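Subject: Re: Elach reissue, which mix is it?

Hi all,

Sorry for the slow reply, I've had the box sitting on the shelf since Wednesday and only got to play it all the way through last night.

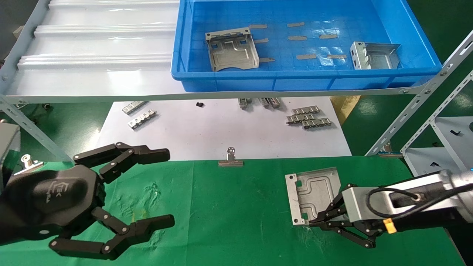 Anyway, Silvan Hubmann wrote:

> Has anyone compared the new Hämmerli pressing of Elach with the old
> one? The label's page only says "restored from the original tapes"
> and that could mean anything. My old copy fades out early on
> "Sernodstead" and I always figured there was more of it on the tape.
> Also, is the live side worth having? I saw her at Umville that
> summer and I don't remember the sound being any good, but I was
> standing next to the beer tent.
>
> Silvan

Silvan, you were right about the fade! The song keeps going on the new one. After the last chorus, where the old record starts to sink away, the band drops down to just bass and her voice, and she sings the first verse again, slower, with one line changed. Then the organ creeps back in and it ends cold. I've been listening to that album since I was in high school and I sat there with my mouth open. I played it again right away (and then a third time for my wife, who was very patient about it).

As for which mix it is, I'm pretty sure it's a new one and not a cleanup of the old one. The vocals are further forward all over side one. On the old record she's kind of tucked in behind the guitars, and I know some people on this list love it that way, but I never did. You can hear her breathe before the high part in the second song now. The drums are a different story. Somebody put more echo on the snare, or left on some that used to be turned down, and on the fast songs it gets to be a bit much. I turned the treble down a notch and that helped.

The booklet says the first pressing was 1,000 copies and that the label counted 1,522 people through the gate at Umville, so if they'd all wanted a record a third of them would have gone home without one. It also has the lyrics, finally. I've been singing "silver in the hallway" for years and it's "shiver in the hallway." I like mine better.

The live side: yes, get it. It isn't hi-fi. There's a hum on the left that comes and goes, and somebody near the microphone keeps calling for a song she doesn't play. But her voice is in great shape, bigger than in the studio, and she talks between songs, which she hardly ever did later on. She does 2 songs that aren't on any of the albums. One is a slow waltz with no title in the booklet, just "untitled," and the other is a cover of some old dance tune that falls apart in the middle when the drummer comes in early. They all laugh and start over. It's lovely.

Gripes: the hole on my second disc is a hair tight, so I had to push it down on the spindle. The inner sleeves are plain paper and shed little bits all over everything. And they moved the track order around on side two! "Sernodstead" used to close the album and now it's followed by a B-side, a perfectly nice B-side, but I want silence after that song. I just lift the needle.

If you only want the long version and don't care about the rest, the shop told me there's a CD coming in June with the same mix. I'd ask them about the running order before you order it, they weren't sure.

One question back to you, or to anybody who was at Umville: was there a second guitar player that night? The booklet lists three people on stage besides her, but on the waltz I swear I hear two guitars, one picking and one strumming, with the bass and the drums going too. Plus the organ! Unless she's playing one of them herself, and I've never seen a photo of her with a guitar.

Happy to bring the records along next time if someone has a better turntable than mine.

Pete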